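Test Kitchen Notebook, Drondstead Site
Entry for 30th April
Recorded by Simone Rocha

Subject: pea and fava protein powder, second blend, for the plant-based shake line

The purpose of the session was to settle the ratio of pea to fava protein in the unflavored base. The first blend was judged too chalky by the panel, and the request from Zustcombe was for a base that can be mixed in a shaker bottle with cold water only. No dairy, egg or honey is to be used at any stage, including in the flavor carriers.

Materials. Pea protein from the Liyanage lot opened last week. Fava protein from the sealed drum. Oat flour, fine grade. Sunflower lecithin, powdered. Sea salt. The scale was zeroed before each weighing and checked against the reference weight at the start and again after lunch. Both checks were within limits.

Procedure. The dry ingredients were sifted together twice and rested in a closed tub. Each serving was then shaken by hand with 252 ml of water from the refrigerator and left to stand for 2 minutes before tasting. The same shaker was used throughout, rinsed and dried between servings. Maëlys Perrin prepared the cups under letter codes and kept the key until tasting was over.

Blend A (mostly pea). Thick at once, with a green, slightly bitter finish. Grit remained on the tongue. Foam was high and did not settle in the standing time.

Blend B (equal parts). Smoother than A. The bean note from the fava was clear but not unpleasant. One taster described it as raw peanut. Foam moderate.

Blend C (equal parts, with lecithin doubled). The best texture of the day. It poured cleanly and left little at the bottom of the shaker. The extra lecithin gave a faint waxy taste, which the salt did not cover. A small amount of cocoa did cover it, but cocoa is outside the scope of the unflavored base and the result is noted here for the flavor team only.

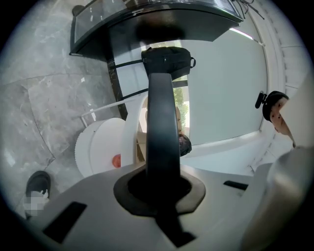 Gripper body and black finger, from below.

Energy per serving was worked out from the supplier sheets at 158 kcal for Blend C. This figure is to be treated as a working value until the outside laboratory has returned its own. The protein figure has been left off this page on purpose; the sheet for the fava drum gives it on a dry basis and the pea sheet does not say which basis was used. Maëlys has written to the supplier.

Storage. The remainder of Blend C, 597 g, was sealed, labeled and placed on the dry goods shelf with the retained samples. Blends A and B were discarded after the notes were signed.

Comments on the intended user. The Kurik survey returned in October stated that most respondents take their shake within an hour of training, often in a car or changing room, with no blender at hand. For that reason thickness after standing should carry more weight than thickness when first poured. The current score sheet treats the two as equal. I recommend that it be revised before the next panel.

A question was also raised about serving size. Several panel members who lift weights regularly found the portion small, while those who run did not. No change is proposed at present. The scoop has already been ordered and the label text depends on it.

Outstanding items
Reply from supplier on protein basis (M. Perrin)
Repeat Blend C with lecithin halfway between B and C
Try toasted oat flour in place of plain, same weight
Revised score sheet (S. Rocha)
Replace the fine sieve, the rim of which has begun to lift

Signed: S. Rocha
Read and agreed: M. Perrin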